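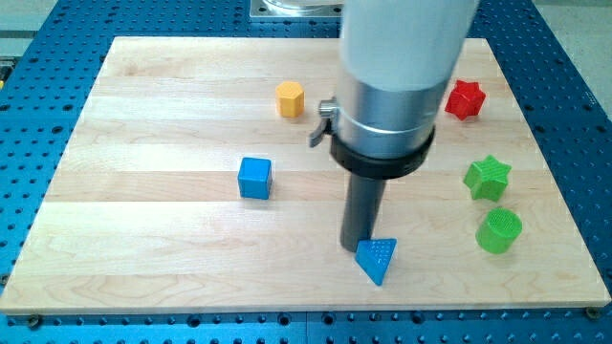

Colored shape blocks on a maple board. The blocks will be part of a new lending kit at the Ilbridge library.

Ilbridge library adds shape block kits to its lending shelf

Families and teachers in Ilbridge will be able to borrow sets of plastic shape blocks from the town library starting in September.

The kits were put together with Wollex, a small workshop on Stubbs Street that makes classroom materials. Each one holds a mix of solid shapes, among them a cube, a star, a hexagon and a triangle, along with a printed card of sorting and matching activities for children ages 3 and up.

The library has ordered 137 kits. Most will stay at the main branch, and the rest will go to the Irness branch, which reopened in the spring after work on its roof. Kits can be checked out for three weeks on a regular library card and renewed once if no one else has placed a hold.

Wollex said the colors were kept plain and bright so that young children can sort by color first and by shape later. Blue, yellow and red are all used. The tops of many of the blocks have a fine crosshatched texture that children can feel with their fingers.

Some 300 families answered a library survey last winter about what they would like to borrow besides books. Puzzles and building toys came out ahead of board games and musical instruments. The kits were paid for out of the library's regular children's budget.

Returned kits will be wiped down and checked for missing pieces before they go back on the shelf. There is no fine for a lost block, but the library asks borrowers to report it so that a spare can be added.

A drop-in session for parents and child care providers will be held at the main branch on Tuesday at 5 p.m. No sign-up is needed. Holds can be placed at the front desk or through the online catalog.

474 shares | 5 comments

Contact the newsroom | Copyright Ilbridge local news. All rights reserved. | Back to top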